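Pesquisar no site Digite o termo Buscar

Relatório de progresso: projeto de manipulação robótica do clube de automação
Período de referência: até ao fim de fevereiro
Entidade financiadora: Prakeck
Escola executora: Escola Secundária Hinojosa

1. Âmbito

O presente relatório descreve o estado dos trabalhos do clube de automação no segundo período letivo. O projeto consiste em programar um braço robótico para separar e agrupar peças por cor sobre uma superfície plana, com vista à participação na prova Hato, categoria de manipulação. O relatório anterior cobriu a montagem da bancada e a formação inicial em segurança, que não voltam a ser tratadas.

2. Execução técnica

A célula de trabalho está operacional desde o início de janeiro. O controlo do braço é feito pelo programa Cletia, desenvolvido pelos alunos em Python e mantido num repositório interno. O Cletia divide-se em dois módulos: um de perceção, que identifica a cor e estima o centro de cada peça, e um de movimento, que gera a trajetória da garra até à posição de recolha e desta à posição de largada.

A calibração entre a câmara e a base do braço foi refeita em janeiro. O procedimento anterior obrigava a introduzir os pontos de referência à mão e produzia desvios diferentes consoante o grupo que o executava. O novo procedimento utiliza marcas fixas e é executado no arranque da sessão. O ficheiro de calibração passou a ser guardado com a versão do programa, o que permite repetir um ensaio nas condições em que foi feito.

A tarefa de referência é o agrupamento por pares. As peças são distribuídas pela tábua, e o programa deve deixar cada cor reunida e separada das restantes. As formas não são iguais dentro de cada cor. O conjunto inclui cubo, cilindros e prismas de base triangular, hexagonal, em estrela e em coração, para que o módulo de perceção não dependa do contorno.
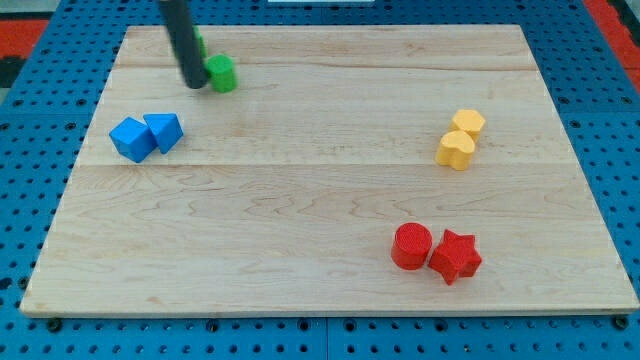

Foram registados 400 ensaios completos no período, dos quais 114 terminaram com pelo menos um erro. Os registos em bruto somam 983 ficheiros, entre trajetórias, capturas e notas dos alunos. A classificação dos erros está concluída e distingue três causas:

- cor mal atribuída, quase sempre entre amarelo e vermelho com a luz do fim da tarde;
- aproximação incorreta, quando duas peças estão encostadas e a garra desloca a vizinha;
- interrupção por limite de força, na largada.

A segunda causa é a mais frequente. O grupo de movimento está a testar uma aproximação oblíqua, com verificação da folga antes da descida. A versão em teste resolve os casos com faces planas. Nas peças em estrela o resultado continua irregular, dado que a orientação estimada varia entre capturas sucessivas da mesma peça.

Para a primeira causa, os limiares fixos de cor foram substituídos por limiares ajustados no arranque, a partir de um cartão de referência. A alteração entrou na versão principal em fevereiro. Falta repetir os ensaios ao fim da tarde com persianas abertas.

3. Componente pedagógica

O clube reúne 30 alunos do 10.º ao 12.º ano, distribuídos por grupos de perceção, movimento e documentação. Houve rotação entre grupos a meio do período. A rotação atrasou o módulo de movimento, mas foi mantida por constar do plano aprovado.

Os alunos do 12.º ano redigem o caderno técnico exigido pelo regulamento da prova. Estão escritos os capítulos de arquitetura, calibração e segurança. O capítulo de resultados aguarda os ensaios em falta.

4. Desvios ao plano

a) O fornecimento dos dedos de reserva para a garra chegou depois do previsto. O desgaste dos dedos em uso é acompanhado no início de cada sessão.
b) A tarefa de empilhamento, prevista para este período, transita para o seguinte. Foi dada prioridade à taxa de conclusão da tarefa de agrupamento.
c) A rede da sala de informática bloqueia o acesso ao repositório a partir das 17h. Os alunos trabalham com cópia local e sincronizam na sessão seguinte.

5. Execução financeira

A despesa do período mantém-se dentro das rubricas aprovadas. Solicita-se autorização para transferir o saldo da rubrica de deslocações para a de consumíveis, com destino à impressão de novas peças e à compra de um candeeiro de luz difusa. O mapa de despesa segue em anexo separado.

6. Trabalhos para o próximo período

Conclusão da aproximação oblíqua e integração na versão principal do Cletia. Repetição da série de ensaios com a nova calibração de cor. Início da tarefa de empilhamento, limitada a cubos e cilindros. Entrega do caderno técnico à organização da Hato e ensaio geral com cronometragem segundo o regulamento.

A coordenação do clube de automação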